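Tudach Acoustic Underlay for Floating Floors

Home > Flooring > Underlay > Tudach

Sold by the roll
Thickness: 2 mm
Roll width: 127 cm
Colour: dark grey, printed guide lines on the upper face
Guarantee: two years

Tudach is a dense rubber and cork underlay made by Avanano for use beneath laminate and engineered wood floors. It reduces the sound of footsteps in the room below and takes away much of the hollow noise a floating floor can make when people walk on it in shoes. It is thin enough to use where doors have already been hung and there is little height to spare.

The material is supplied on a cardboard core in a paper sleeve. It is heavier than foam underlay of the same size, so check that someone will be in to help carry it if you live upstairs. Our driver will bring rolls to the front door of the building only.

Where it can be used

Tudach can be laid over concrete, screed, plywood, chipboard and sound floorboards. It is suitable for living rooms, bedrooms, halls, studies and small offices. It can be used over warm water underfloor heating, though the floor will take a little longer to heat up than it would with a thinner foil product.

Do not use it beneath carpet, vinyl sheet or click vinyl. It has too much give for thin vinyl and the joints may open. For click vinyl see Handumau, which is firmer and comes in folding panels. Do not use Tudach in wet rooms, or on any floor where rising damp has not been put right.

On concrete and screed, a separate damp-proof membrane must go down first. The underlay has no membrane of its own. We sell one to the same width under the Robles name, and the two are often ordered together.

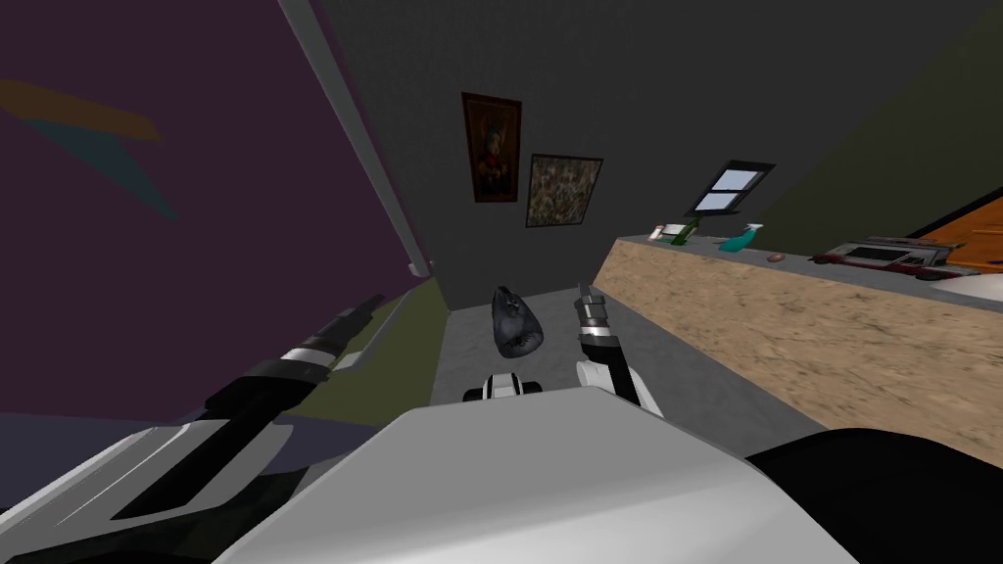 Room view, looking towards the far wall.

Preparing the floor

The existing floor should be clean, dry and flat. Sweep and vacuum it, then go over it with a long straight edge. Fill hollows with a levelling compound and let this dry for as long as the bag says. Sand down high spots on timber and knock back any nail heads. Tudach will take up grit and very small ridges but it will not level a floor.

Loose boards should be screwed down before you start. A board that creaks now will still creak with underlay on top of it.

Bring the rolls into the room the evening before, take off the paper sleeve and stand them on end. In cold weather the material is stiff and tends to curl back on itself. It lies much better once it has warmed up.

Laying

Roll out the first length against the longest wall with the printed side facing up. Run it at right angles to the direction the boards will go. Cut with a sharp trimming knife and a metal rule, and change the blade often, as cork dulls it quickly.

Butt the lengths together without overlapping them. Tape the joints with ordinary underlay tape. There is no need to glue the underlay to the floor, and doing so will affect the guarantee. Leave the usual expansion gap for the flooring itself at walls, pipes and door frames. The underlay can be turned up slightly at the edges and trimmed off after the boards are down, before the skirting goes on.

Lay only as much as you can cover the same day. It is easily torn at the edges by ladders and tool boxes being dragged over it.

Heavy furniture

Bookcases, pianos and full wardrobes can stand on a floor laid over Tudach. The maker gives a load limit of 2,000 kg per square metre, spread evenly. Use cups or wide pads under narrow feet. Kitchen units and islands should be fixed to the subfloor first and the flooring fitted up to them.

Ordering and samples

Measure the room at its longest and widest points and allow extra for offcuts. If the room has a bay or a chimney breast, send us a sketch with the sizes marked and we will work out the rolls for you. Kyung-hwa Jeon deals with flooring enquiries and can be reached through the contact form. Messages sent before 3 pm are normally answered the same day.

Sample pieces are free, limited to one per household, and are cut from stock. The speckle varies between batches, which makes no difference to how the underlay works.

Unopened rolls may be returned in their sleeves. We cannot take back cut lengths. The trade counter will be closed for stocktaking at the end of November, but orders placed online will go out as usual.

Related products
Robles damp-proof membrane
Handumau folding underlay panels
Underlay tape
Trimming knife and spare blades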